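Home | News | Visits | Contact

October, by Hina Lodhi

Our robotics class spent a morning at Skollska, where the student project is a humanoid for office work. Bereket Tesfamariam met us at 8 and took us straight to the carpeted room where they practise.
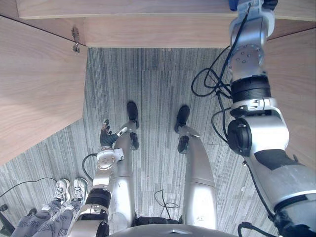 The students work in pairs, 2 to a session, and keep a shared log. The task this term is handling binders at a cabinet.
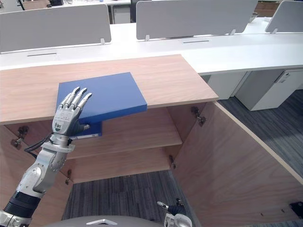
We asked mostly about the hands. Lunch was at Prendgate, then the coach home.

Last updated: October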